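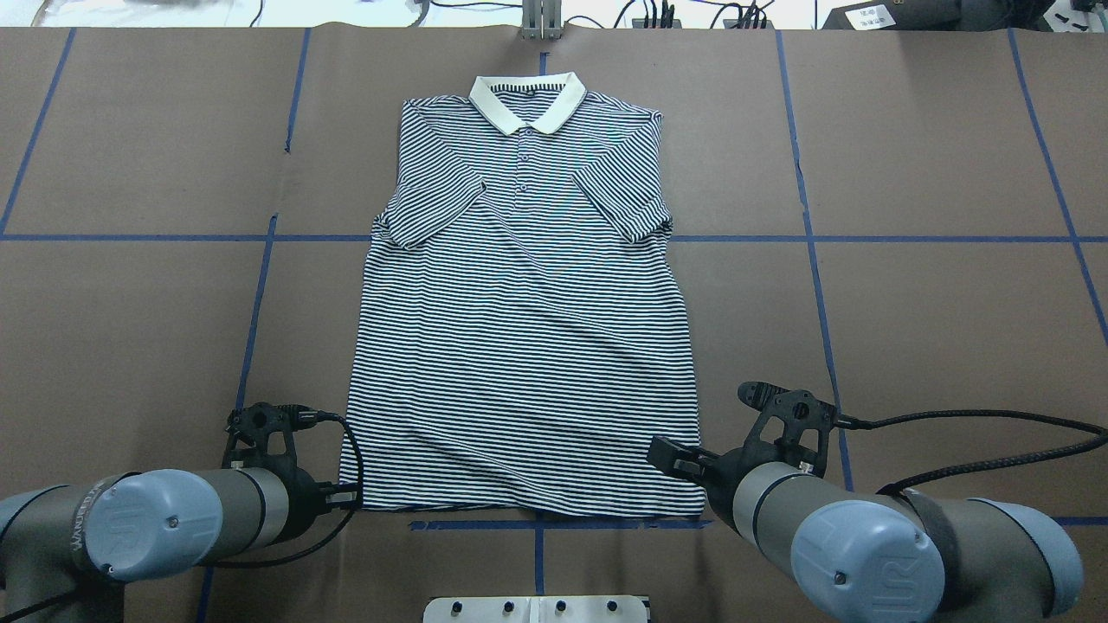 Can a robot fold a shirt?
A robot can fold a shirt if it has two arms, a good set of grippers and plenty of practice. One arm on its own finds it very hard.

The Lellby folding kit is made by a firm called Taltell for schools and science clubs. It doesn't come with any arms. A club uses the robot arms it already has, and the kit adds a computer program called Heo, a roll of tape and a book of lessons.

Why are clothes so tricky?
A brick stays the same shape when you pick it up. A shirt doesn't. It bends, slides and crumples, and it looks different every time you put it down. The robot has to work out where the sleeves and the hem are before it can start.

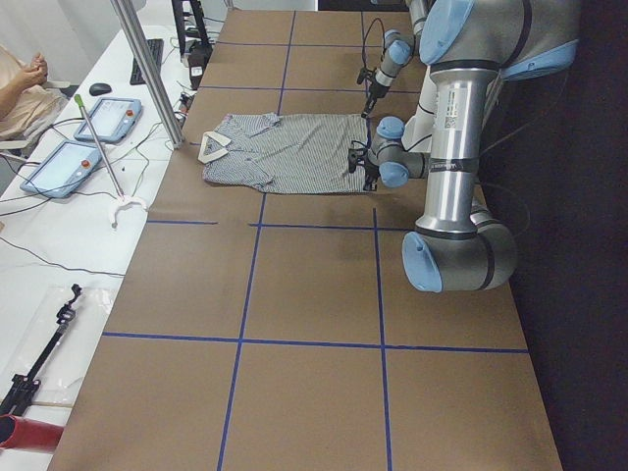

A gripper holds the edge of a striped shirt, close to the hem.

How does a robot learn to do it?
Heo learns from examples. A person guides the arms through a fold, and the program stores every move. The lesson book asks for 200 folds of the same shirt before you let the robot try alone. After that you can change to a different shirt, and it will probably get muddled to begin with.

Is it fast?
Not very. At the Tastmont science club one shirt took 46 seconds, and that was a good one. You could beat it easily at home.

Is it safe?
Robot arms are strong, so an adult must always be there. Stay back from the table while the arms are moving – even if they are moving slowly. Every helper should know where the red stop button is.

When can my school try it?
Schools can borrow the kit for a term, starting in October. Ask a teacher to write to Taltell.

Page updated 15 September 2020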